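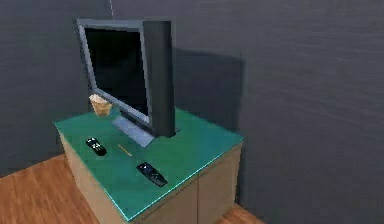
Figure 2. Rendered view from the Tovanberg set: television, glass-topped cabinet, two remote controls, a thin stick and a woven cup.

4.3 Does the simulated score mean anything?

The Himico policy reached 72 of 100 successful grasps in simulation when asked to fetch "the remote." We are reluctant to read much into that number. The cabinet in Figure 2 holds two remotes, one short and chunky, the other longer and slimmer, and the scoring script inherited from Amar accepts either. A policy that goes for any dark object on the glass would do well under this rule.

We reran the same 100 trials with the target named by shape. Success fell to 60, and most of the lost trials ended with the wrong remote in the gripper – a failure the original script had counted as a success.

The glass top raises a second doubt. It is translucent, with a bright edge on one side, but the depth channel in our simulator treats it as a perfect solid. Real depth sensors often return holes or false surfaces on glass. The Doležal baseline was tested under the same assumption, so its lead over earlier methods may be inflated in the same way. We did not test either policy on a real glass surface, and we make no claim about transfer.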